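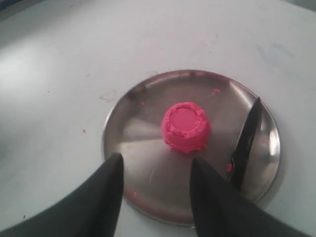 Keep the messy ones

Every group that collects demonstrations for a robot ends up having the same argument, and I have now had it often enough to want it written down. Should the bad runs be thrown away?

At Gronelent we teach arms to handle soft and crumbly stuff. One person guides the gripper through a job, the cameras record it, and the run goes into the set. When I started in February the rule was strict. If material broke off where it shouldn't, the run was deleted. Out of 850 runs in our first set of moulded sand, we deleted so many that the rest looked like a sales brochure.

The policy trained on that set was poor. It did well on a perfect mound on a clean plate. Give it a ragged lip, a few crumbs on the metal or a speck out on the table, and it would hesitate or go for the wrong spot. It had hardly met such things before. Pink sand sheds grains whenever you touch it, so a set without stray grains describes a material that doesn't exist.

Yulan Mao, who ran the sessions, argued for wiping the plate between runs and keeping everything else the same. Her point is fair. If the plate, the light and the knife all change together, you can't tell which one the model has stumbled over. I would still wipe less. We settled on a full clean every 20 runs, and I think even that is too often.

What I would delete is a run where the operator was confused. A person who stops for two seconds to think teaches the arm to stop for two seconds. Notburga Rüegg marks these by hand while she watches the replays, which is slow work and worth paying for. Crumbs are the state of the world. Dithering is a fault in the teaching, and the two should never have shared a bin.

The cost of keeping messy runs is that your totals look worse in a report. I can live with that. We are recording again this week, with the same sand.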